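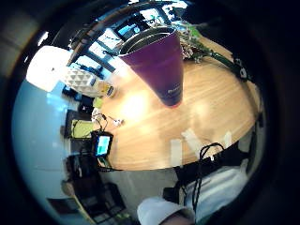 Penmont Residents' Garden Club – Cut Flowers Help

Home | Ask | Recent | Growing | Cut Flowers | Log in

Posted in November by Rianne Verstraete

Can I use a metal tumbler as a vase?

I picked up a bunch of small white and pale pink flowers on Thursday and I don't own a vase. What I have is a tall purple tumbler with a metal lining. The flowers are lying next to it on the table while I make up my mind. The stems are long and the tumbler is fairly narrow at the bottom, so I'm worried it will tip over. Also, will the metal hurt the flowers, and can I drink out of it again afterward? The flower food packet says to mix it with 510 ml of water and I don't know if the tumbler holds that much.

3 replies

Manikandan Rodrigues
Stainless steel is fine for a few days. Plain water won't hurt it, but flower food is slightly acidic, so I leave it out when I use a steel cup. Cut the stems at an angle until the flowers sit just above the rim, and take off any leaves that would be under water. Fill it two-thirds full. The weight of the water helps with tipping, and shorter stems help more. Change the water every 2 days.
For drinking, it depends on the flowers. Some are poisonous, lily of the valley for one, and I wouldn't drink from a cup that held those. If you don't know what you bought, keep the tumbler for flowers from now on.

Szu-yu Kuo
just use a jam jar

Aiman Krishnan
Agree about cutting the stems. I keep mine away from the table edge and away from anything with a cord – I knocked one over onto a phone charger last year. If you do use the packet, mix it in a measuring jug first and pour in what fits. The rest keeps in the fridge for a day or so if you label it.

Last updated: November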